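Vodach Vertical Blinds, White: Review After Two Months in a Small Bedroom

By Ibrahim Okonkwo
Oct 15, 2020

I put these up in the back bedroom in August, replacing a roller shade that had stopped catching. The bed is pushed up under the window in that room, which matters for this review, so keep it in mind if your layout is different. I paid 82 dollars for the set at Omoregie, the home goods store out by the bypass. Undum makes a similar one that I looked at and will mention further down.

What you get

The box has the headrail, the slats rolled up in a paper sleeve, the bottom weights in a bag, the beaded chain that links the weights, brackets, screws and a wand for tilting. The instructions are one folded sheet with drawings and almost no words. I spread it out on the bed more than once while I was working, mostly to check which way the brackets face. The drawing for that step is small and the arrow is easy to read backward. I put the first bracket on backward and had to take it down.

The slats are white fabric with a bit of stiffness to them. They are not heavy. Out of the roll they had a curve, and most of that was gone after a week of hanging. Two of them still have a slight bend near the top that I notice when the blinds are closed.

Putting them up

It took me 80 minutes, including the bracket I did twice. You need a drill, a level and a pencil. A second person is useful for lifting the headrail into the brackets, but I managed alone by standing on a step stool and doing one end at a time. The clips need a hard push. You will hear a click when the rail is seated.

Hanging the slats is easy. Each one has a slot at the top that goes onto a hook. The weights slide into a pocket at the bottom, and then the chain snaps onto the weights on both sides. The chain is the slow part. The little connectors are stiff when new and my thumbs were sore by the end. If I did it again I would attach the chain with the slats lying flat and then hang them, but the instructions have it the other way around and I followed the instructions.

Light

The room faces east and gets sun early. With the slats shut, the Vodach set makes the room dim but does not make it dark. You can tell it is morning. The box says "light filtering" and I think that is fair. If you work nights, buy something with a backing on it.

During the day they are good. I can lie on the bed and read with the slats closed and no lamp on, and there is no glare on the page. The light is not the same all the way across. Some slats hang at a bit of an angle and show as ridges, and others lie flatter and look almost like one gray sheet. I thought I had the spacing wrong, and I took the rail down to check. The spacing was fine. Tilting the wand all the way over and back evens them out for a while.

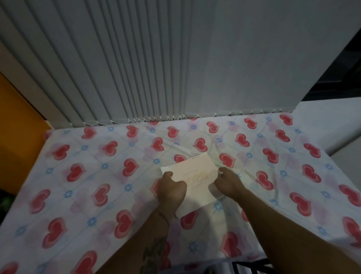
Slats closed, with the weights and chain running along the back of the bed.

The bottom edge and the bed

My main complaint is with the weights. Because the bed is right there, the bottom of the blinds comes down close to the far edge of the mattress. Anything thicker than a sheet gets in the way. With only the heart-print sheet on, the blinds hang clear. With the winter comforter on, the weights sit on it, the slats stop hanging straight, and when you turn the wand the chain drags. Pillows along that side do the same thing.

I measured from the windowsill, as the instructions say to do. I should have measured from the bed with all the covers on it. The slats can be trimmed at the bottom, but then you have to make a new pocket for the weight, and Vodach gives no directions for that. Their phone line told me to use fabric glue. I have not tried it yet.

The chain also catches on things. I change the bedding by reaching across to the window side, and a corner of the sheet has hooked on the beads a few times. Nothing has torn. One connector popped off and went back on without trouble. There were two spare connectors in the bag, which was good to see.

If you have small children or a cat, think about the chain. It hangs low and it is within easy reach of anyone on the bed. Undum sells a set with the weights sewn in and no chain at all. It costs more and the store only had it in beige, but for a child's room I would buy that one.

Noise and cleaning

With the window open the weights tap against each other. It is a light clicking sound. It does not keep me awake, but my wife hears it and shuts the window.

Dust shows less on these than it did on the roller shade. I go over them with the brush end of the vacuum. I wiped one slat with a damp cloth where somebody had left a fingerprint, and the mark came off. The rail collects dust on top and you need the step stool to get at it.

Buying it

Omoregie had four widths. The Fotadport catalog lists two more, but you have to order those and the shipping was high for me. Check the width of the rail itself and not the number on the front of the box. Mine was 12 millimeters wider than the number printed there. I had room for it. An inside mount might not.

Good points: price, even reading light, easy to hang, spare connectors included.
Bad points: bottom weights get in the way of a bed, stiff chain connectors, unclear bracket drawing.

I would buy them again for a window with nothing under it. For a bed against the window, get a shorter set or measure with your thickest blanket on. Three and a half stars out of five.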